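Home Topics Laundry Unanswered Sign in

Flannel shirt drying out of shape on a plastic hanger
Posted by Sosen, November

I air-dry flannel indoors on plastic hangers hung from a rail. The shirts are heavy when they come out of the washer, and by the next morning the collar has slipped to one side and the fabric has a bump at each shoulder. Clipping the front to the hanger with a clothespin stops the slipping but leaves a pinch mark. Spin speed is already at maximum. I would like to keep using the hangers because I have no floor space for a flat rack.

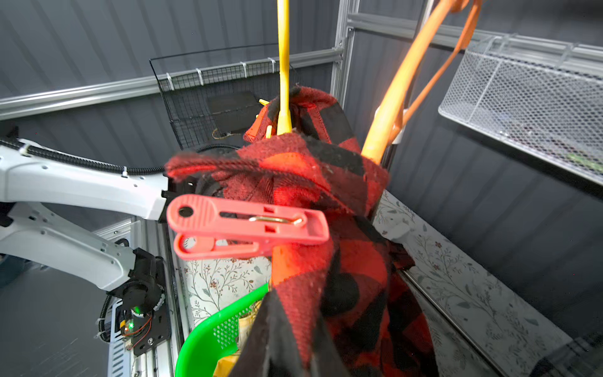

Where should the clothespins go so that they don't mark the front of the shirt? Clip them at the side seams or on the inside of the collar band, where the cloth is doubled and a crease won't show.

Moltura, 7:40 p.m.

The shoulder bumps come from hanger width. If the arm ends before the shoulder seam, the weight of the sleeve pulls the fabric down over the tip. Measure seam to seam across the back and use a hanger within 2 cm of that. Button the collar and the next button down before hanging, then square the yoke by hand.

Leave 4 or 5 inches between garments on the rail. Brushed cotton holds more water than plain shirting and dries slowly where two layers touch – mostly under the arms and at the cuffs. Turn the cuffs down and unbutton them.

For bumps that are already set, dampen the area with a spray bottle and press it flat with a warm iron from the inside. Do not stretch it while it is wet.

Ciobanu

Same problem here, I just use two hangers together. Works ok.

Rasidix

Wash at 40 or lower. Doesn't fix the shoulders but mine pilled less after I turned it down.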